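The Fliderport Household Practices Unit invites applications from adults who regularly pack their own groceries to take part in a study of how fruit is moved from basket to bag. The study is led by Annelies Nägeli and forms part of the Unit's wider program on everyday handling of food at home and at the checkout.

## What the study concerns

Most people have a settled way of filling a shopping bag and seldom think about it. Some put the round fruit in first and lay the bananas on top; others fill the bag in whatever order the fruit comes to hand. The Unit wishes to record these habits and to learn which of them leave a bag that is easy to close, lift and set down again. All packing is done on a white marble-patterned surface, using toy fruit, a green perforated basket and thin plastic carrier bags. 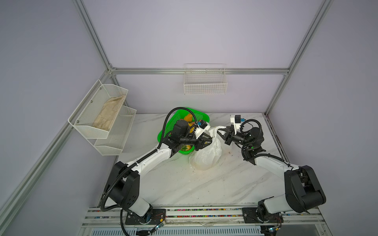

*Carrier bag held up by its handles, with the green basket behind.*

Participants will be asked to complete a series of short packing and unpacking tasks. In the first series the order of packing is left entirely to the participant. In the second, a written order is supplied and should be followed as closely as possible. Bags may be tied, twisted or left open, unless the task card says otherwise.
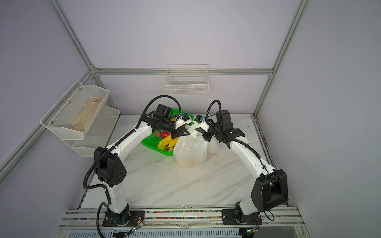

Closing the bag is treated as a task in its own right. Participants will be asked to gather the top of a filled bag and secure it by their usual method, and then to describe that method in a few sentences. There is no preferred answer, and speed is not scored.

Each session lasts 90 minutes, including a rest break. Participants attend two sessions, both held at the Fliderport site in June.
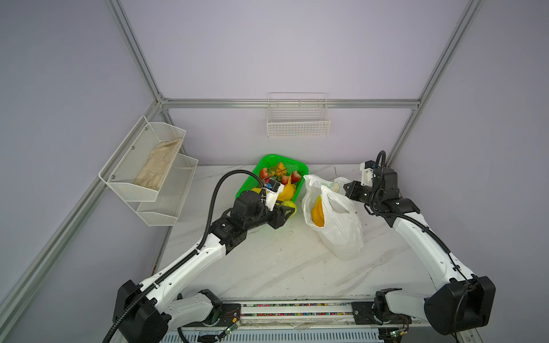

Between tasks, the fruit must be returned to the basket before a fresh bag is opened. This resetting is part of the recorded activity and should be done at an ordinary household pace. Bananas are to be kept in their bunch. Used bags are flattened and handed to the session supervisor, Fabian Grabner, who will also issue the task cards and answer questions of procedure.
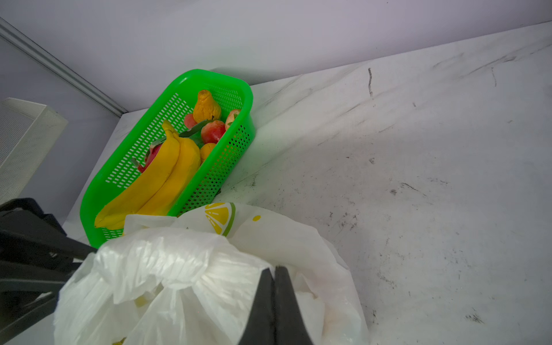 ## Who may apply

The Unit is seeking 27 participants. Applicants should:

- be 18 years of age or older
- pack groceries for themselves or their household at least once a week
- be comfortable standing at a bench for the length of a session, or let us know if a seat is needed
- be able to read task cards in English

Left-handed applicants are particularly encouraged to apply. Previous employment in a supermarket or greengrocer's shop does not exclude an applicant, but should be declared on the form.

## Payment and privacy

Participants receive an honorarium of $400 on completion of both sessions. Those who withdraw after the first session will be paid half of this amount. Names are stored separately from session records - only Ms Nägeli and the Unit's records officer, Ambros Plattner, have access to both.

## How to apply

Application forms are available from the Fliderport front desk or by post on request. Completed forms should be marked "Packing Study" and addressed to Mr Plattner. Applicants will be notified in writing of the outcome, and successful applicants will be offered a choice of morning or afternoon sessions.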